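Sestik gripper kit with the Widero fixture plate: worth it for a small shop?

Posted in Automation and Small Robots
17 August 2023

We are a small workshop and we want to put a small arm on a bench to load parts into a fixture. The supplier has quoted us for the Sestik kit, which is the two-finger gripper, a wrist camera and the software licence. They want to add the Widero fixture plate as an extra. The whole lot is a bit over 2,000 before VAT and I have to explain the spend to my boss.

Two things I can't work out from the brochure. Is the wrist camera any use once the gripper is close to the plate, or do the fingers block the view? And does the plate need its own base, or can it go on an ordinary slotted aluminium bench? We already have the bench and I don't want to buy another one.

Our parts are plain rectangular blocks, nothing delicate. Batches are small and change often.

Bratalmont

Thắng Âu
Member since March

We've had this kit for 11 weeks, so I can answer both.

The fingers do take up the bottom middle of the picture. With them closed they are narrow enough that you can still see the pockets and bars on either side, and that is what you need for lining up. I saved this one from ours with the tips just over the plate.
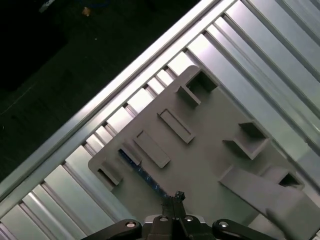 Wrist camera view, fingers closed above the plate on our slotted bench.

The inside of the pockets comes out dark. If you want the camera to tell you whether a pocket is full, budget for a small light. We bought ours separately and it was cheap. The outside edges of the walls come up well enough against their shadows, and we teach positions from those.

On the bench, ours is aluminium extrusion and the plate sits straight on top of it. We use 4 clamps in the slots. The brochure shows a base but we never ordered it. Check that your slots are 8 mm before you order clamps, as the other size won't go in.

What I don't like: the manual is poor on calibration. Do it again every time you take the gripper off, even if you think it went back on in the same place. Bright aluminium can also fool the auto exposure, so set it by hand and leave it. Support did answer my emails, normally the next day.

For plain blocks I would buy it again. I would ask them to take the base off the quote if it is on there.

Watkins

Don't bother with the plate, just print one. Ours took an evening.

Bratalmont

Thanks both. The base is on the quote as a separate line, so I'll get it removed. Watkins, what did you print yours in, and has it stayed flat? We had a jig warp on us last summer and it has put my boss off.

Watkins

PETG. Flat enough for us, but we only put light parts on it. If yours are metal I would go with what the other poster said and pay for the proper one.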